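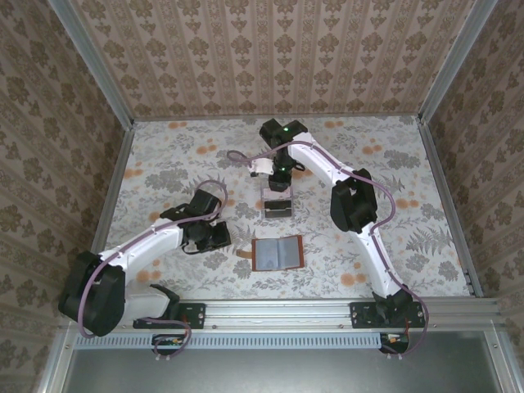

Cell 2, Vorkatbridge, July 7, 2021. Re-routed the right arm cable this morning, as Gayan asked after the elbow snag in January. It now bows out to the right beside the elbow, lies across the upper white link and finishes in a small loop left of the wrist. Ran the elbow through 300 slow cycles by hand jog and script. No pull at the connector. The left arm I left alone.

Base plate bolts checked on both arms. One on the right plate took a quarter turn, the rest were tight. Marked them all with paint pen. Next check due at 500 hours. 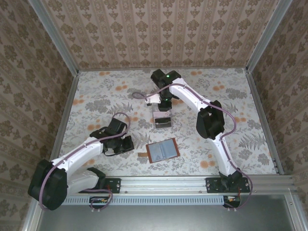 Rigoberto wants the boards under the rail moved further back so the cable ties can be reached without lying on the floor. Fine by me, but it needs longer leads. Fitriani has asked Stister for a price.

Fingers: the yellow lattice ones stay on for the card wallet runs. Wipe the black strips with a dry cloth, no solvent. Spares are in drawer 32.

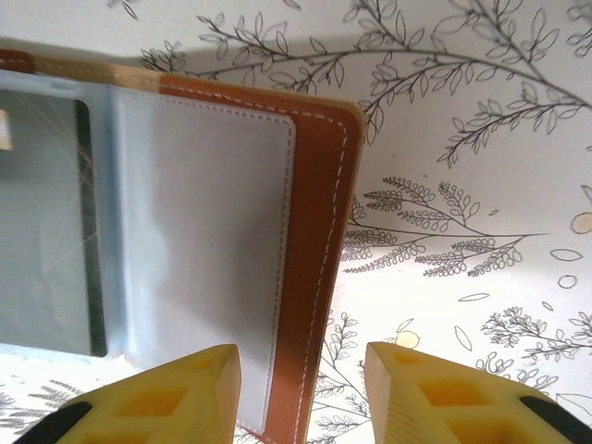 Page last changed: July 2021, L. Whitlock

Wrist camera focus not touched. Halldóra to redo the hand-eye calibration before the next long run.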